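**Instituto Plesach de Normas para la Automatización** · 7 de julio de 2020

1/ Publicamos hoy la segunda revisión de la guía de buenas prácticas para puestos de manipulación con dos brazos sobre mesa. Resumimos en este hilo los puntos que más consultas han generado durante el periodo de observaciones, que permanece abierto hasta el final de agosto.

2/ Ámbito. La guía se aplica a puestos fijos en sala compartida, con operador presente o a distancia. Quedan fuera las celdas cerradas con vallado perimetral y las plataformas móviles, para las que el grupo de Akville prepara un texto propio.

3/ Apartado 4, mesa de trabajo. Sobre el tablero permanecerán únicamente los objetos previstos en la ficha de tarea. Herramientas, vasos, teléfonos y documentación en papel se retirarán antes de habilitar los accionamientos. La ficha se conservará junto al registro de la sesión.

4/ Se admiten como objetos de tarea los de uso doméstico: estantes pequeños, recipientes, cilindros metálicos, macetas con planta. La ficha indicará para cada uno si el brazo puede tocarlo o si debe rodearlo. Un objeto sin indicación se considerará de contacto prohibido.

5/ Superficies reflectantes. Varias entidades preguntaron si el barniz brillante o el metal pulido son motivo de exclusión. No lo son. Se exige anotar el acabado en la ficha y repetir la comprobación de las cámaras cuando cambie la iluminación de la sala.
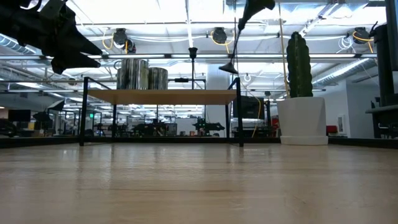 6/ Apartado 5, posición de reposo. Al terminar cada ciclo, las pinzas quedarán por encima del objeto más alto de la mesa, con una separación mínima de 300 mm en vertical. La versión anterior admitía una medida inferior cuando el operador se encontraba a la vista; esa excepción se suprime.

7/ La altura de referencia es la del objeto más alto, incluidos sus elementos salientes. Un vástago, un mástil o una planta cuentan en toda su longitud. Rogamos especial atención a este punto: fue la no conformidad más repetida en las visitas a Rasham.

8/ Apartado 6, cables. Se recomienda la alimentación desde el techo mediante enrolladores. Ningún cable suspendido podrá entrar en el volumen de trabajo de los brazos. Cuando un cable deba bajar por detrás de la mesa, se fijará a la estructura en un mínimo de 2 puntos.

9/ Apartado 7, parada de emergencia. Cada puesto dispondrá de su propio pulsador, accesible desde el lugar del operador sin rodear la mesa. Un pulsador común a varios puestos no satisface el requisito, aunque detenga todos los equipos.

10/ La comprobación del pulsador se hará al inicio de cada turno y después de toda intervención en el armario eléctrico. Se anotarán la hora, el puesto y el resultado. Las hojas en blanco o rellenadas a posteriori se tratarán como comprobación no realizada.

11/ Apartado 9, mantenimiento. Las pinzas se inspeccionarán cada 3000 ciclos o tras cualquier colisión, lo que ocurra antes. La inspección comprende puntas, tornillería y juego de la articulación. El método detallado figura en el anexo B, redactado a partir del procedimiento Kumarasinghe.

12/ Se han recibido más de 58 observaciones. Las relativas a terminología se han incorporado casi en su totalidad: el texto emplea ahora «pinza» en lugar de «mano» y «puesto» en lugar de «estación». Las referidas a velocidad máxima siguen en estudio.

13/ Las entidades adheridas podrán seguir aplicando la primera revisión hasta la publicación del texto definitivo, con la salvedad del apartado 5, exigible desde hoy. Las observaciones se remitirán por el formulario habitual, con indicación de apartado y párrafo. No se tramitarán las enviadas como respuesta a este hilo.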